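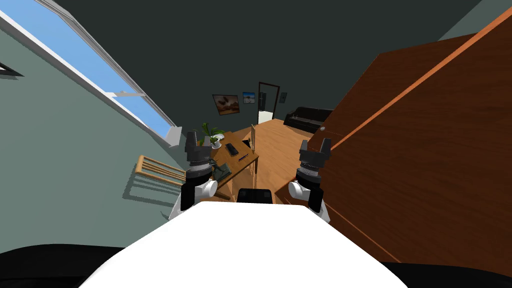 Simulated office, head view, left gripper at the near edge of the desk, right one toward the cabinet.

Budgeting for a two-arm unit: simulate first or buy grippers first?
Asked in Planning and Purchasing

We have a budget line to commit by the end of March and I am trying to get the order right. The plan is a two-arm mobile unit for light desk work: picking up pens, moving a phone-sized device, not knocking over a plant pot. The render is from our Histness scene. Berura has quoted 2099 per arm for parallel-jaw grippers with spare fingers, and the quote lapses on Monday. The simulator seat is 300 a month. Is it reasonable to run the simulator for 4 months and hold the gripper order, or will I regret not having hardware on the bench?

3 answers

Accepted answer
Hold the order. Jaw opening and finger length are the two figures you are likely to change, and both can be tested in the scene you already have. A pen lying flat on a desk is a poor case for thick fingers - you may want a thinner tip, and that is usually a different part number. Ask Berura in writing to extend the quote. Suppliers often will for the same quantity.

Also budget for the room. You have a large cabinet on the right with a small round knob. If opening it is in scope, put it in the specification now. If it isn't, write that down too.

Answer 2
Disagree in part. Contact with thin objects is where our simulation was furthest out. We used Plordale for the arms and lost 40 days retuning grip force once the real fingers arrived. Buy one gripper, bolt it to a bench and run both tracks. Check whether the 2099 includes the wrist adaptor, ours did not.

Answer 3
we went with Brandão, no complaints. delivery was slow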